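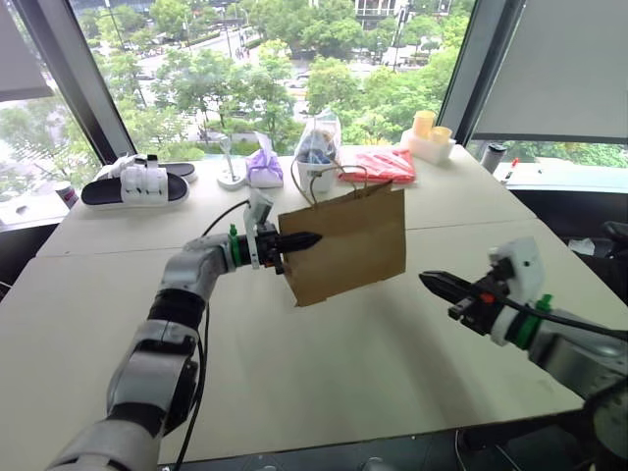 Custik Kraft Carrier, Medium, Twisted Handle

Brown kraft paper bag with twisted paper handles. Flat bottom, side gussets, no printing. Case of 416.

Home / Packaging / Paper Bags / Twisted Handle

In stock. Ships from Udimthorpe.

Overview

It's a paper bag. We have been selling this one long enough to have run out of adjectives, and the last time we hired somebody to write about it they called it "a journey." It is a bag. You put a candle or a sweater in it and a customer carries it to their car.

The Medium is the size most shops end up ordering after a few months of ordering the wrong size. It takes a folded sweater, a boxed mug, two hardback books or one hardback and a regrettable impulse buy from beside the register. It will not take a full-size pizza flat, no matter what the customer on the phone insists, and we have been asked more than you would think.

Paper and handles

The paper is uncoated and unbleached, with a faint rib you can feel if you run a thumbnail down it. Color varies a little from case to case. Paper comes from trees and trees don't check the swatch book. If you need two cases that match closely, put a note on the order and we'll pull them from the same batch.

Handles are twisted paper cord, glued under a reinforcing patch on the inside of each panel. The patch is the part that matters. Cheap bags fail at the patch, usually in a parking lot, usually with something glass inside. We changed glue two years ago after a bad run, and returns on this line have since dropped to the sort of thing where people ordered Medium and meant Large.

The handles lie down inside the bag for shipping. Pull them up before you open the bag and they stand better. If you open it first they tend to sulk off to one side.

Printing and stamping

The bag comes plain. Rubber stamps work well with a pigment ink pad, and the slightly crooked logo has been fashionable for so long now that you may as well enjoy it. Dye ink feathers. Stickers hold on the front panel but lift if you put them across the gusset fold, so don't.

For factory printing, one color on one side, the minimum is 1,347 bags. Yes, that is a strange number. It's what fits on the press run before the operator has to reload, and after several meetings about rounding it we left it alone. Allow 30 working days from the time you approve the proof. That means approve it, with the word "approved" in the email. "Looks nice!!" has caused trouble in the past.

In November the wait gets longer. Every shop in the state remembers the holidays in the same week.

Storage

Keep cases flat, off the floor and away from the back door. Kraft takes up damp from the air and a case that has spent the winter next to a mop sink will come out wavy. The bags still work, they just look as though they've had news. Strong sun will fade the top ones in an open stack, so keep the counter pile short.

What's in the case

Bags are banded in small bundles and packed flat in a plain carton. There is no plastic wrap inside. One corner of the carton has a tear strip, and it is worth finding before you go in with a box cutter. Slices from the top go through more bags than you'd guess, and we can't credit those, though we do sympathize.

Related items

Frimpong Tissue Sheets, white or oatmeal. Cut to suit the Medium with enough left over to fluff.
Wudance Gift Tags, blank, with string. Pack of 88.
Custik Kraft Carrier, Small. Jewelry, soap, one paperback.
Custik Kraft Carrier, Large. Shoes, coats, the thing you were told would fit in a Medium.

Common queries

Food: fine for wrapped or boxed food. There's no grease barrier, so a bare croissant will leave its mark on the world.

Rain: a short dash to the bus stop is all right. A long wait at the bus stop is a matter of luck.

Recycling: the bag and handles go in together wherever your town takes mixed paper. Peel off anything shiny first.

Samples: we send up to three free, any sizes. Please order samples before you order a pallet. The order page asks you twice and people still click through it.

Returns: unopened cases within one month, freight at your end. Opened cases we'll talk about, depending on how opened.

Ordering

Orders placed before 2 p.m. leave the same day from the Udimthorpe warehouse. After 2 p.m. they leave the next working day, including the ones marked URGENT in capitals. Mixed cases across Small, Medium and Large count together toward the volume price, which shows in the cart once you've added enough of them. Local pickup is by the side door. Ring the bell and give it a minute, it's a long warehouse.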